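Prallex 600 Chimney Fan 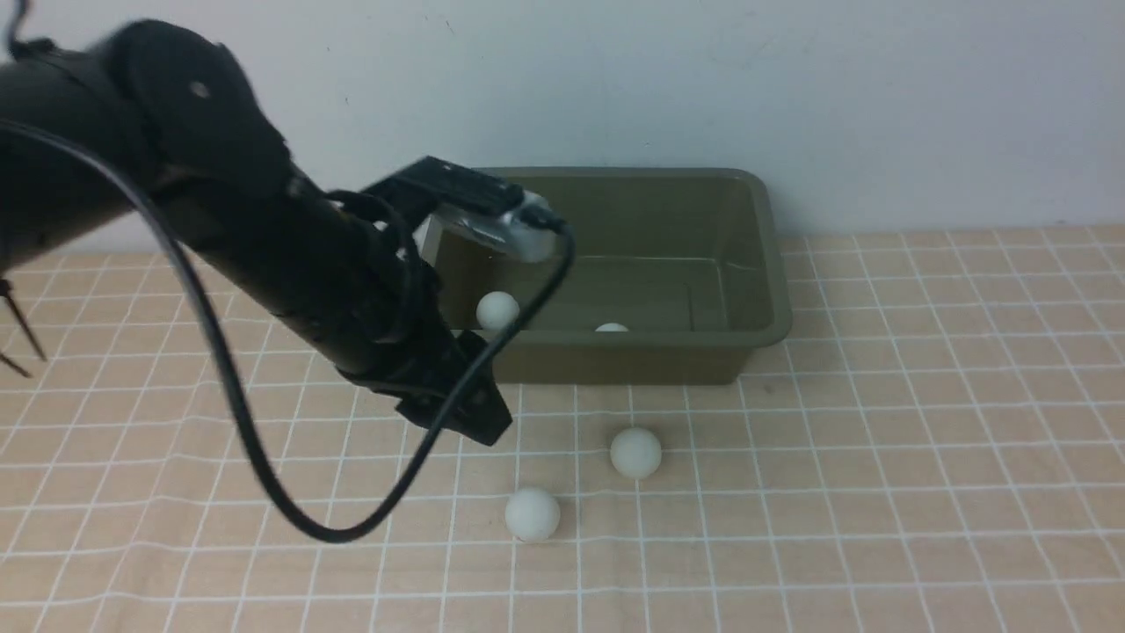
The Prallex 600 is a top-mounted extractor for domestic open fires and wood burning stoves with poor or unreliable draught. It fits on the chimney pot or on a masonry stack with the flat base plate, and is driven by a motor mounted outside the flue gas path. Speed is set from indoors by a wall controller.

Typical uses

Short chimneys, chimneys lower than a nearby roof ridge, flues with two or more bends, and large inglenook openings where the flue is undersized for the hearth. The fan will also help a cold external chimney at lighting, when smoke tends to come back into the room. Run it at full speed for a few minutes before the kindling is lit, then turn it down once the fire has caught.

It does not replace a proper air supply. If the room is well sealed, or if a kitchen extractor runs in the same part of the house, the air supply must be sorted out first. A fan pulling against a closed room will be noisy and will move very little gas.

Construction

The housing and impeller are stainless steel. The impeller has backward-curved blades, which hold less soot than the forward-curved type and can be brushed clean in place. The top section is hinged on one side and held by two catches, so the sweep can open it and pass a brush straight down the flue. No tools are needed for this. The motor bearings are sealed and are not greased in service.

When the fan is switched off the flue stays open through the housing. There is some added resistance, and a fire that only just draws without the fan will draw slightly worse with the fan fitted and idle.

Specification

Maximum air flow: 600 cubic metres per hour
Maximum motor speed: 2,000 rpm
Supply: 230 V, 50 Hz, single phase
Fuels: wood, smokeless solid fuel
Mounting: flat base plate (supplied) or pot adaptor (ordered separately)
Guarantee: 3 years on motor and housing

The air flow figure is for free air. Flow in a working flue is lower and depends on height, bore and the state of the lining. The sizing sheet gives a method for working this out from the area of the fireplace opening.

Controller

The Yuen wall controller is supplied as standard. It has a rotary dial with an off position and a boost button that runs the fan at full speed and then returns to the dial setting. It should be fixed in the same room as the fire, away from direct heat. The controller is not weatherproof.

An isolator must be fitted on the roof next to the fan -- this is for the sweep as much as for the electrician -- and is not included in the box. The Jakley isolator listed under accessories has the correct gland size for the cable supplied.

Installation

The stack must be sound before the fan goes on. Loose flaunching should be made good and left to cure. Bed the base plate on the mineral wool gasket, not on mortar, so that it can be lifted later without damage. Wiring must be done by a qualified electrician and the flue should be swept beforehand.

Cleaning

Have the flue and fan swept at least once a year, and more often if the fire is in daily use. April is a good time, at the end of the heating season, as soot left in the housing over summer takes up moisture. Increased vibration nearly always means deposits on the impeller.

Sizing enquiries: Solveig Sundqvist
Spares and guarantee claims: Chi-keung Yip

Collection is available from the Drelelville trade counter by arrangement.

Page updated Feb 16, 2026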